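Search this notebook
Type and hit enter

8/27/19

Card bench. Embossing trials, second round. Kaseo plates on the old Stanico machine again, with the clear shim this time in place of the cardboard one.

Want a fern background that goes right to the edges of an A2 panel, no halo around the outside, no cracking on the dark stock. First round (back in May) gave me cracking on everything over 100 lb. so I quit and did stamped backgrounds all summer.

Stack, from the bottom: base plate, shim, folder with the card in it, cutting plate. Handle stiff but it went. Without the shim it rolled thru with no resistance and the ferns were barely there. Two shims — don't. Heard a creak and backed it out.

White smooth stock: good. Crisp fronds, edges fine. Kraft: good too, a bit fuzzy in the veins, I like it. Navy with the white core: cracked along the fold of the big frond, both pieces. Black solid core: no cracking, but the pattern disappears unless you tilt it. Rubbed a silver ink pad flat over the top and that fixed it. Use hardly any ink. Went too heavy on the first one and it's now a gift tag.

Misting. One light spritz on the back, count to ten, blot, then run. Helped the navy a lot. The Vi pearl paper did NOT like water, curled up like a chip and the shine went blotchy. Run that one dry.
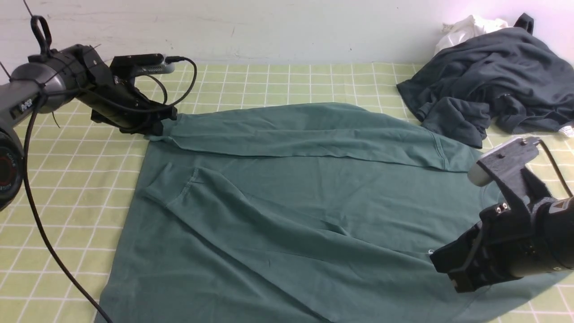 A note left in the margin of the last page says misting is a waste of time on solid core and that the navy would be fine if I cut it with the grain running the long way. Fair. I had been cutting panels whichever way wasted least paper. Cut two navy with the grain and ran them dry: one perfect, one with a hairline crack you have to hunt for. Misted and with the grain: clean, both times. So I'm keeping the mist for navy, dropping it for black.

Die cutting. Oval frame die, the thin one. Still not cutting thru at the bottom left. Rotated the die a quarter turn, same spot on the plate misses, so it's the plate and not the die. Plate is bowed. Flipped it, cuts fine. Write FLIP on it with the date.

Order of work matters more than I thought. Emboss first and then die cut = flattened ferns in a ring where the die sat. Die cut first, then emboss the frame on its own = frame stretches a little and no longer nests in the opening. Going with emboss first and covering the ring with the mat layer. Mat needs to be wider than the one on the sample card.

Glue: Dullow liquid for the frames, thin line, leave under the heavy book. Foam tape behind the sentiment strip only. Tape behind the whole embossed panel looked puffy and it won't go in a regular envelope without a fight.

Fair set: 12 cards, fern panel, oval frame, three colors. Navy, kraft, white. Skip black, too much fussing with the silver. Sentiments stamped before anything gets layered!! (did 2 backwards today, had to stamp on a bumpy surface, looks awful)

To buy
- solid core navy if they have it
- new cutting plate, pair
- small spray bottle, this one dribbels
- A2 envelopes, white

To try next: same folder with ink brushed on the inside of one half before running. Left half gives inked background, right half gives inked ferns, I think. Label the halves first. Wipe it right after or the ink stays in the veins and gets on the next panel.

Scraps are in the shallow drawer, cracked ones marked on the back with stock and wet/dry. Please don't toss, I want to compare when the solid core navy comes in.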